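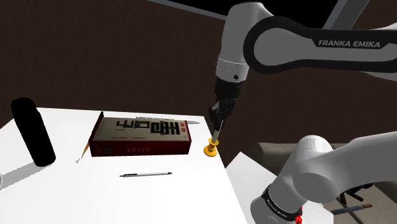 **pinebluff_dee** wrote:

Okay but sorting by category first is exactly how I ended up with four drawers of "misc." I'd start with the drawer you open most and work out from there. What do you reach for every day? Put that in the top one and let the rest wait.

---

**tallowmere** wrote:

Fair, and I thought about that. The trouble is that the drawer I open most is the one with everything in it. Scissors, stamps, tape, the checkbook, a bag of rubber bands I've been carrying from apartment to apartment for years. If I start there I'm already doing the whole desk.

For anyone just coming in, I have an old Mustonen desk, the one with the shallow center drawer and two deep ones on the right. I work from home now and I want to be able to find a pen without moving a stapler. My budget is 200 bucks and I'd love to come in way under. I was looking at the Skoltico inserts, but they only come in one depth and my center drawer is about as deep as a cookie sheet.

---

**grommet_hal** wrote:

Skip Skoltico for a shallow drawer! I bought a set in March and the dividers stuck up just enough that the drawer wouldn't close. I sanded them down and it worked, but I was pretty grumpy about it the whole time. Ulby makes a low tray that's meant for kitchen stuff and it's perfect for pens, glue sticks, stamps, all that. Cheaper too.

The deep drawers are a different animal. Hanging files in one, and in the other I just use shoeboxes with the lids off.

---

**pinebluff_dee** wrote:

Shoeboxes!! Yes. I have been saying this forever. People spend a fortune on acrylic and then can't see what's behind the first row anyway.

---

**q_and_a_minor** wrote:

I'm going to be the annoying one and say the drawers aren't your problem. I did the whole divider thing a couple of years ago and within a month it was a mess again, just with little walls. What fixed it for me was having less. I sat on the floor with a trash bag and tested every pen on the back of an envelope. I won't tell you how many were dead. Then I mailed the rubber bands and extra binder clips to my sister, who teaches second grade and will take anything.

After that I didn't need inserts. I had one tray and it was half full.

---

**tallowmere** wrote:

See, I hear that, and then I think about the one time I needed a grommet tool and had one.

---

**grommet_hal** wrote:

I feel seen.

---

**marl_and_clay** wrote:

Gotta disagree with q_and_a_minor a little. Getting rid of stuff is great if you have too much of it, but some of us just use a lot of things. I do bookkeeping for a few small shops and I need date stamps, two colors of ink, three kinds of envelope, label sheets, the works. I can't get that down to one tray. What I did was give up on the desk for the bulky supplies and put them in an Anska cart that rolls underneath. It was pricey, and the wheels squeak on a wood floor, but I wouldn't go back.

One thing about stamps — store them flat in a closed tin. I kept mine loose in a drawer and got ink on a whole stack of clean invoices.

---

**q_and_a_minor** wrote:

That's reasonable. I write maybe two checks a month so my needs are not your needs lol

Does the Anska fit under a normal desk, or do you have one of the tall ones?

---

**marl_and_clay** wrote:

Normal desk, but I took the top tray off. It just lifts out. Measure first, though, especially if your desk has a drawer right over your knees the way the Mustonen does.

---

**tallowmere** wrote:

Update! I measured and the cart won't go under, even without the tray. It might fit beside the bookcase if I move the lamp. I ordered the Ulby tray for the center drawer and I'm doing the pen test tonight with an envelope and a podcast. Shoeboxes I already own, because of course I do.

Still not sure what to do with receipts. Right now they live in a cereal bowl.

---

**pinebluff_dee** wrote:

Accordion folder, one pocket per month, done. Don't let anybody talk you into scanning them unless you really will scan them.

---

**grommet_hal** wrote:

I scan mine! It takes a minute if you do it the same day. If you let it slide till tax time, then yeah, get the folder.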